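Dondley's coffee cup promise looks thin so far

Dondley council says its new deposit scheme will rid the high street of throwaway cups by January. It has said this sort of thing before.

Under the plan, customers pay a £2 deposit for a reusable cup and get it back at any café that has signed up. The scheme is run by Ovavano, a firm that has supplied 3000 cups to start with. 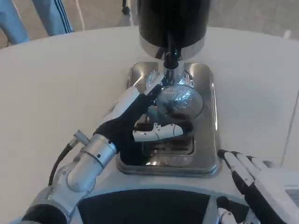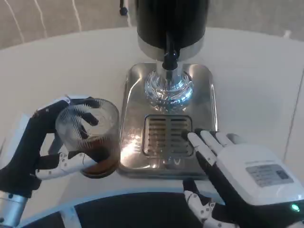 A coffee machine on a white table; in the second picture, a clear plastic cup with coffee in the bottom.

Few cups coming back

Ovavano's own figures are not cheering. In the first month 476 cups went out and 251 were returned. The firm calls this "a strong start". It did not say where the rest had gone, or how many times a cup must be used before it beats a paper one.

Gil-soo Maeng, who owns the Liapis café by the bus station, has not joined. "I'd be washing other people's cups for free," he said. "They tell me it will bring in trade. I asked how much and they sent me a poster."

The council would not say what it is paying Ovavano, calling the sum commercially sensitive. It expects more cafés to sign up in the spring but gave no names. Councillors will look at the scheme again on Friday.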